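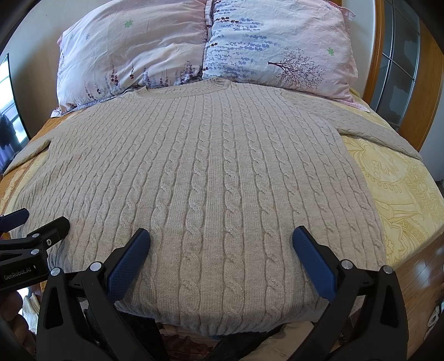 Cable knit, laid flat on the bed.

How to wash a wool sweater by hand (and not end up with a doll's sweater)

Posted 8/29/23 by Victor Nyamweya
14 comments

Quick one today, I've got a train to catch. Three emails this week asking the same thing so here's the whole routine, start to finish.

First: read the label. If it says dry clean only, your call. I've hand washed plenty of those and got away with it, but I'm not paying for yours. Structured stuff with lining or shoulder pads, take it to the cleaner. Plain knits are fine.

How often? Way less than you think. I wash mine twice a season, maybe. Hang it near an open window overnight, spot clean the cuffs, done. First proper wash is usually in March when the sweaters go in the drawer. Never put a dirty one away for summer. Moths love that.

What you need

A clean sink or a big basin
Wool wash (I use the Dakarora one, the unscented. Opoku makes a decent one too, foams more, takes longer to rinse)
2 large bath towels, ones that don't shed
Somewhere flat to dry
A sweater comb or a fabric shaver if you've got pills

No regular detergent. A lot of them have enzymes that go after stains by breaking down protein. Wool is protein. You see the problem. Baby shampoo in a pinch, OK. Dish soap if you're desperate and on vacation. Fabric softener, no.

Before it gets wet

Turn it inside out. Check the elbows and underarms for thin spots and little holes, and fix those now, becuase a small hole in a wet heavy sweater is a big hole in five minutes. Loose thread on the front? Pull it through to the back with a crochet hook. Don't snip it.

Then measure. Skip this and you'll be sorry. Lay the sweater on the bed, smooth it out without stretching, and write down chest width, body length, sleeve length. Or trace around it on a big sheet of brown paper. I do the paper for anything with cables, they pull in when they dry and you want something to pat them back out to.

Washing

Fill the basin with cool water. Lukewarm at most. If your hand says "ooh, nice" it's too hot.

Add the wool wash, a capful, swish it around. Soap goes in before the sweater.

Push the sweater under and press gently till it's soaked through. Then leave it alone. Around 6 minutes is plenty for a lightly worn one, longer if it's grubby. No rubbing, no twisting, no scrubbing the collar against itself. That's how you get felt.

Drain with the sweater still in there, pushed to one side. Don't hold it up by the shoulders! A soaked chunky knit weighs a ton and the sleeves will grow on you.

Refill, same temperature. Same temperature matters. Going from warm to ice cold is what shocks the fibers, more than the warm itself. Press, drain, repeat until the water's clear. Some wool washes say no rinse. I rinse anyway, once.

Stubborn smell (campfire, wet dog): a splash of white vinegar in the next to last rinse. It goes away when dry.

Getting the water out

Scoop it up with both hands underneath, like a sleeping cat. Squeeze against the side of the basin. Squeeze, not wring.

Lay it on towel number one. Roll the whole thing up like a sleeping bag, then kneel on it. Really, full weight. Unroll, move to the dry towel, do it again. That second roll cuts maybe a day off the drying.

Got a washing machine with a spin only cycle? Mesh bag, lowest speed, one minute. Works great. Stand there and watch that it doesnt start filling.

Drying and shaping

Flat. Always flat. Mesh rack over the tub is best, I got mine at Stovonside and it folds behind the door. Bed with a dry towel under works too if you've got a spare room and no visitors.

Now get out your numbers or your paper. Pat it to size. Ribbing at the hem and cuffs: push it together with your fingers so it stays springy. Run a finger down each side of the cables so they stand up. Neckline, same as the ribbing. Button bands, close the buttons.

Flip it when the top feels dry, usually next morning. No radiators, no direct sun, no hair dryer. Thick ones take two days, sometimes three in damp weather.

Pills

Only when totally dry. Comb in one direction, light hand, fabric pulled taut on a table. The electric shavers are faster but stay well away from raised stitches. I took the top off a braid once with my Vadness and had to darn it. Not pretty.

Storing

Fold, never hang. Cotton bag or a lidded box. Cedar blocks, sand them a bit each year to get the smell back.

If it already shrank: cool water, a good glug of hair conditioner, half an hour, then stretch it slowly while damp and pin it out. You'll get some back. If it's gone thick and stiff with no visible stitches, thats felt now, make mittens.

Cashmere next time, plus what to do about moth holes.

199 shares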